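3.2 The table and the reach of the arms

The second part of the Troreo study concerns the work table itself. In the Ilbridge building there are three rooms in which people do hand work standing, and before our study each room had its own kind of table. We asked the users which table they preferred and why. Most of the answers did not speak of the height, as we had expected from the earlier interviews, but of the edge and of the distance to the middle.

The large tables are of the Heletti type. They have a smooth, pale wooden top and an outline which is curved, so a person can stand at many places around it and no place is clearly the front. This is an advantage when two persons work together. It has also a cost. When the work lies far from the edge, the person must bend the upper body over the top, and the arms are stretched forward for as long as the task takes. Figure 2 gives an instance of this posture: the person leans over the table with both arms forward, and the right arm is bent at the elbow so that the hands come close together. We call this the "closed reach", in contrast to the "open reach", in which each hand works on its own side.

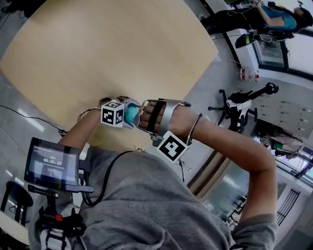 The closed reach was named often in the interviews. The users described it as comfortable for short work and tiring for long work, and several of them said that they notice the tiredness first in the lower back and only later in the shoulders. One user told us that she pulls everything toward herself before she begins, "as one does with a plate". Others walk around the table until the object is near. Both habits need free space, the first on the table top and the second on the floor.

For this reason we looked also at what lies around the tables. We asked that a free strip of 100 cm should be kept on all sides, but in daily use this was difficult to hold. Chairs and bags come into the strip, and cables which run over the floor make people choose a different way around the table, even when it is easy to step over them. After October we moved the sockets in the smallest room closer to the tables, and the users there reported that they change their place more often.

The rounded edge received mainly positive remarks. Persons who lean on the table with the forearm or with the hip feel less pressure than at a straight edge with sharp corners. On the other side, small round objects are easily lost from it. The older Hartono tables in the smallest room have a raised border, and two users would like to have the same border on the large tables. We do not recommend this, as the border would press on the forearm exactly in the closed reach.

The color of the top was a less clear matter. A light surface makes it easier to find dark and small things, and the users agreed on this. But together with a light gray floor and lamps at the ceiling, the room can become very bright, and the floor gives back reflections which some users found unpleasant in the evening hours. Those who stand with the face toward the table for a long time are more concerned by this than those who come and go. We did not measure the light in the present study, so we report here only what was told to us. The measurement of the heights is treated in the next section.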